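Clarar blocks — README

Part of Jundden. Policy learns block pushing and grasping from demos, wrist view + fixed view. Marble-patterned top on purpose, veins mess up naive segmentation.

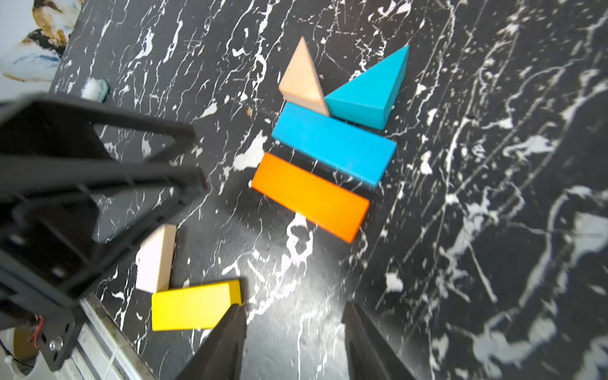

Ní Bhriain asked if wrist-only training would do — no, it lost blocks whenever a finger covered them.

Data: 124 demos train, 3 seeds. Colors are painted wood plus natural, seperate label for each.
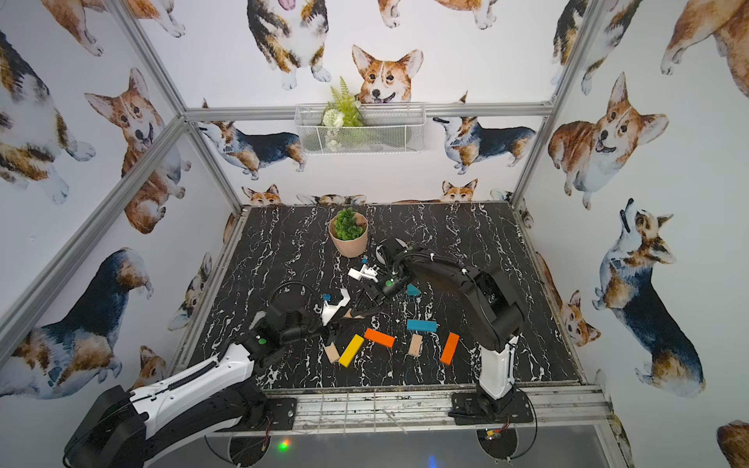

Known issues

Mungate loader drops last step. Fix in March — pull agian then.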